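Projektbericht im Studienschwerpunkt Anwaltliche Vergütung und Kostenrecht

Zeithonorar und Dokumentationspflicht: Auswertung anonymisierter Abrechnungsunterlagen der Kanzlei Nyarko

Vorgelegt am 12. Februar 2025

1. Gegenstand und Fragestellung

Der vorliegende Bericht untersucht, in welchem Umfang anwaltliche Zeitaufzeichnungen den Anforderungen genügen, die im Streitfall an die Darlegung eines Stundenhonorars zu stellen sind. Ausgangspunkt ist § 3a RVG, wonach die Vergütungsvereinbarung der Textform bedarf. Die Form allein sichert den Anspruch jedoch nicht. Im Prozess muss die Kanzlei stichwortartig und nachprüfbar angeben, welche Tätigkeit in welchem Zeitraum erbracht wurde. Allgemeine Wendungen wie „Aktenbearbeitung“ oder „rechtliche Prüfung“ reichen hierfür regelmäßig nicht aus.

2. Datengrundlage

Die Kanzlei Nyarko mit Sitz in Stidside stellte der Projektgruppe 228 Zeiteinträge aus acht abgeschlossenen zivilrechtlichen Mandaten zur Verfügung. Mandantennamen und Aktenzeichen wurden vor der Übergabe im August entfernt. Die Einträge stammen aus der Abrechnungssoftware Esari und lagen als Tabellenexport vor. Mandate mit gesetzlicher Vergütung blieben außer Betracht.

3. Vorgehen

Jeder Eintrag wurde von zwei Mitgliedern der Gruppe unabhängig voneinander einer von drei Stufen zugeordnet: hinreichend konkret, ergänzungsbedürftig, nicht nachprüfbar. Abweichende Zuordnungen wurden gemeinsam entschieden. Gesondert erfasst wurden Sammeleinträge, in denen mehrere Tätigkeiten unter einer einzigen Zeitangabe zusammengefasst sind.

4. Ergebnisse

Als nicht nachprüfbar wurden 30 Einträge eingestuft. Sie betreffen überwiegend interne Besprechungen ohne Angabe des Themas. In einem Mandat entfiel auf solche Einträge ein Honoraranteil von 3.000 Euro. Telefonate und Schriftsätze waren dagegen durchgehend mit Gesprächspartner oder Verfahrensbezug vermerkt.

Auffällig ist der Einfluss der Eingabemaske. Esari lässt im Tätigkeitsfeld vorgegebene Kurztexte zu, die ohne Ergänzung gespeichert werden können. Die Gruppe empfiehlt der Kanzlei, ein Pflichtfeld für den konkreten Gegenstand einzurichten und Sammeleinträge technisch auszuschließen. 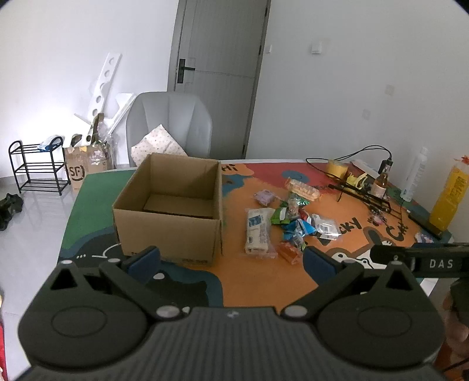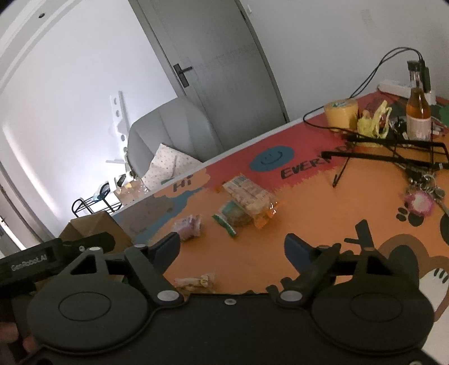 5. Grenzen der Untersuchung

Die Auswertung beschränkt sich auf eine einzelne Kanzlei und erlaubt keine Aussage über die Abrechnungspraxis insgesamt. Die Angemessenheit des vereinbarten Stundensatzes nach § 3a Abs. 3 RVG war nicht Gegenstand der Prüfung. Ebenso wurde nicht untersucht, ob der jeweils aufgewendete Zeitumfang sachlich erforderlich war.

Ein Vergleich mit Unterlagen der Kanzlei Prisitow konnte nicht durchgeführt werden, da die Freigabe bis zum Ende des Bearbeitungszeitraums nicht vorlag. Die Zuordnungstabelle und der Kriterienkatalog sind dem Bericht als Anlagen 1 und 2 beigefügt.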